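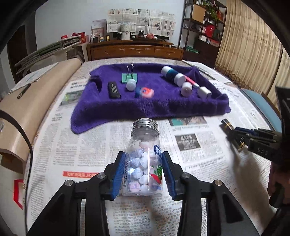 What is the Plener Handling Challenge?

The Plener Handling Challenge is a yearly contest for secondary school robotics clubs in which teams teach a robot arm to pick up and move household items. Teams record their own demonstrations with hand-held grippers, use the recordings to train a control program, and then run the program on a shared arm at the final.

Background

The contest grew out of an after-school club in Preltness, where students had been building wheeled robots for line-following events. Club members wanted a task closer to everyday life, and the first rules were written for a single event between two schools. It took the name of the Plener district once schools from the rest of the district began to enter. The rules have been rewritten several times, mostly to limit how much teams could spend.

Entry is open to clubs with students in Years 8 to 12. A school may enter more than one team, but each team must collect its own recordings. Teams usually form at the start of the school year and the final is held in August.

Format

Each team has 4 members and works at a table of its own choosing, at school or at home. The table may be covered in any material and set out in any way, and the organisers encourage a good deal of variety. Programs trained on a bare bench have tended to do poorly at the final, where the table is covered with patterned cloth or printed paper.

The season has two stages. In the first, teams hand in their recordings along with a short written log. Recordings are checked for length, clear starts and finishes, and dropped items. A recording with a drop is still allowed if the item is picked up again and the task is finished. In the second stage, teams train their program and test it at one of the practice days held in Preltness.

At the final, every team runs the same tasks on the same arm. A run is stopped if the arm pushes the table or if a team member touches anything inside the marked area. Teams may restart once in each task without losing points.

Tasks

The task list changes from year to year. Regular tasks include:

Lifting a jar and setting it down upright
Moving small items from a cloth to a tray
Standing a fallen bottle on its base
Placing a marker in a cup
Two-handed tasks, in which one gripper holds an item steady while the other works on it

Two-handed tasks were added at the request of the clubs and are worth more points. They are usually recorded by one student with a gripper in each hand, although the rules allow two students to share the work. Smooth, clear containers are known to be hard for student programs, as the camera can lose track of their edges against a busy background.

Equipment

Clubs may build their own grippers or borrow a set from the Akl lending library, a store of robotics parts run by the schools that take part. Finger pads may be swapped for softer or more deeply grooved ones, but the pads used for recording must be the same kind as those fitted to the arm at the final. Teams that forget this rule lose points at inspection – it has been the most common penalty in recent seasons.

Training is done with Bostari, a free software package kept up by former club members. It runs on an ordinary school laptop, though slowly, and many teams leave it going overnight.

Scoring

Points are given for finished tasks, with smaller amounts for part of a task. Speed is used only to break a tie. The written log is marked separately and counts toward the total. The highest score recorded under the current rules is 403, and teams need 86 points at a practice day to qualify for the final.

Recordings

With a team's permission, its recordings are added to a shared collection after the final. Clubs in their first season often begin with this material to learn how training works before they record their own, but it can't be used in a contest entry.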